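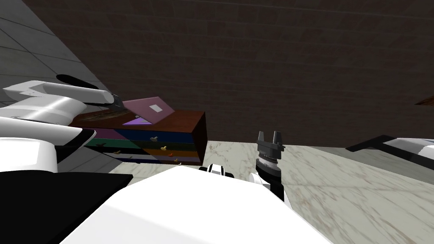 Section 4. Adding a Clearing Task to the Shift Plan

This section is for shift leads and room attendants who work alongside the Ralance two-arm unit. It covers how to hand over a clearing task, such as taking a laptop or other small item off a chest of drawers, and what stays with the attendant. Read Section 3 (Stopping the Unit) first.

4.1 Before you start

You need a Dredell login with attendant rights or higher. New staff get one after the 30-minute floor briefing. If yours doesn't work, ask Cúc Quách on the day desk.

4.2 Rehearse the task

1. Open the room in the Dredell simulator and pick the piece of furniture to be cleared.
2. Choose the item. One item per task.
3. Set which arm does the lifting. The other arm stays back unless you select Both.
4. Check that the lifting gripper is open and empty at the start position.
5. Press Rehearse. A full run has a limit of 22 seconds. If it goes over, the task is marked Slow and can't be released.
6. Save the run under your own name, not the shift lead's.

Note: An open laptop is a separate item type from a closed one. Choosing the wrong type is the most common reason a rehearsal fails with code 988.

4.3 Release the task on the floor

1. Walk the room. Move bags, cords and anything breakable out of reach of both arms.
2. Compare the room with the simulated one. If furniture has been moved, go back to 4.2.
3. Stand outside the marked floor line and press Release on the handset.
4. Stay in the room until the handset shows Done.

CAUTION: Do not reach over the furniture while either arm is moving, even to straighten the item. Press Stop first.

CAUTION: The body of the unit can hide the floor directly in front of it. Check that area yourself before each release.

4.4 What changes for attendants

Drawers are not part of a clearing task. Opening, checking and emptying them is still done by hand, and the time for it stays on your sheet. Lost property is still logged by the attendant, including items the unit has picked up.

At Grorwood, attendants now spend the first 18 minutes of a shift on rehearsals. This is paid floor time - enter it as Prep. Shift leads may not use it to add rooms to anyone's list. The arrangement will be reviewed in June, and comments on it go to Marius Ardeleanu.

4.5 If the task stops partway

1. Press Stop, even if the arms are still.
2. Read the code on the handset and write it on the room sheet.
3. If the gripper is holding something, leave it and call the day desk.
4. If the gripper is empty, press Home and finish the room by hand.

Stopped tasks are not counted against the attendant.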